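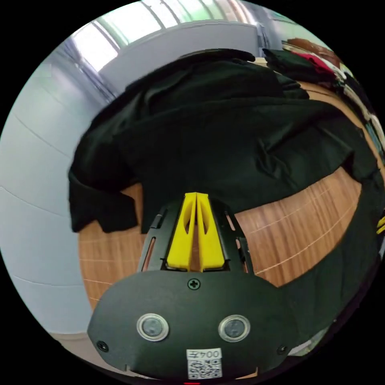 How do you plan to buy robot equipment?

Picking up a shirt is easy for you. For a robot it is hard, because cloth changes shape every time it is touched. To help robots learn, people do the job first, using a gripper they hold by hand. The gripper saves a record of what it does, and a robot can study that record later.

A club or school that wants to try this has to buy some things. Buying for a project starts with a plan, and a plan for money is called a budget.

Step 1. Write down the job

Start with one sentence. The Mesthorpe club wrote, "We want to record people handling clothes." That sentence told them what to shop for. A job with clothes needs a gripper that can hold thin, floppy cloth. It also needs a table or another flat place, and a pile of clothes to practice on. Dark clothes and light clothes are both good to have. 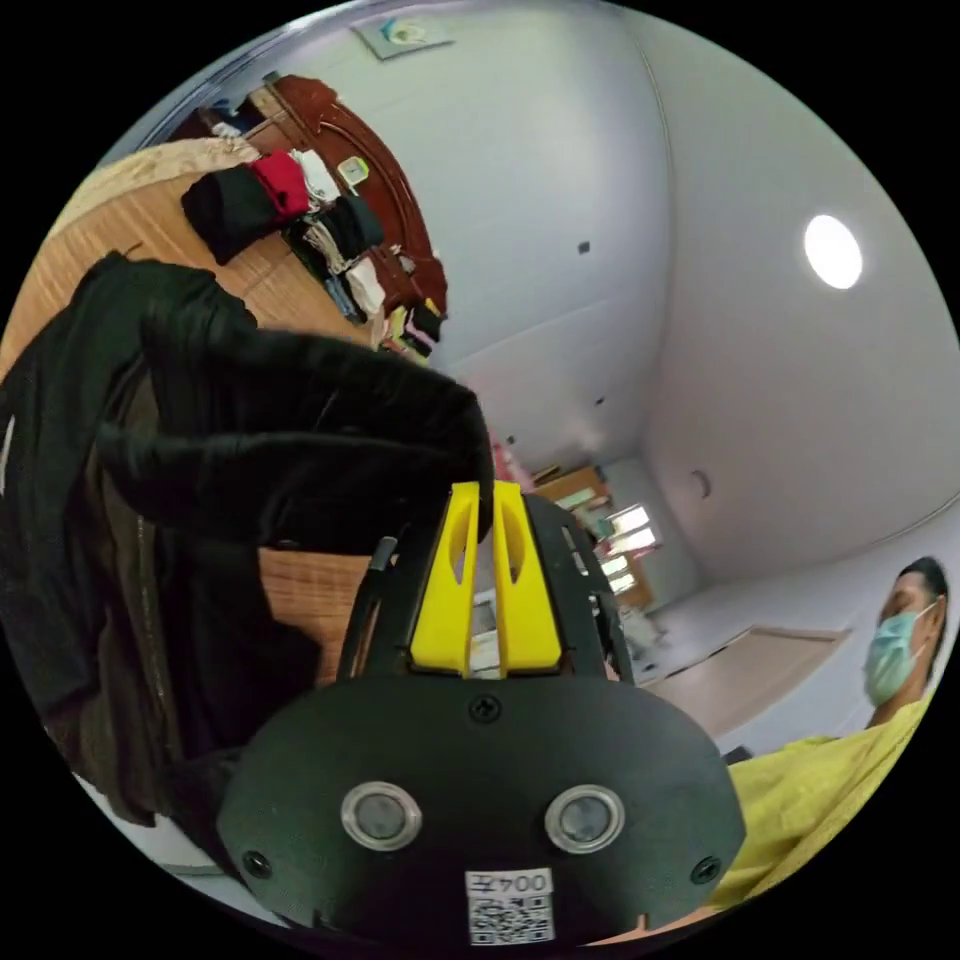

Step 2. Find out what things cost

Ask more than one seller. Mesthorpe asked two, Toninari and Hollel, for the price of one hand-held gripper.

Toninari: $789
Hollel: $610

The Hollel gripper cost less, but its price did not include a charger or spare fingers. The Toninari price had both. Always check what is in the box before you compare two prices.

Step 3. Count the small stuff

Small things add up. Storage cards, screws and labels all cost money. Labels matter when a project has more than one gripper - if one stops working, you need to know which one to send back. Mesthorpe set aside $30 for labels and screws.

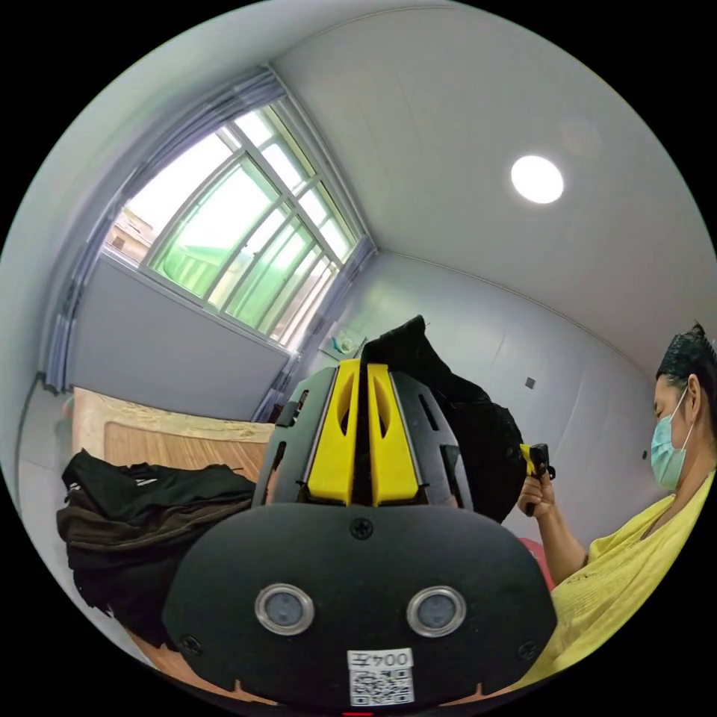 People are part of the plan too. Someone has to hold the gripper, and arms get tired. Mesthorpe planned for 4 people to take turns, with short breaks. Time goes in the budget just like money does, so write down how long each person can help.

Step 4. Decide when to buy

You don't have to buy everything at once. Mesthorpe made its list in February and bought one gripper first. The club tried it on shirts and jackets before ordering another.

Words to know

Budget: a plan for how money will be spent.
Gripper: a tool with fingers that open and close.
Quote: a price a seller gives you before you buy.
Spare: an extra part kept in case one breaks.

Last updated July 19, 2020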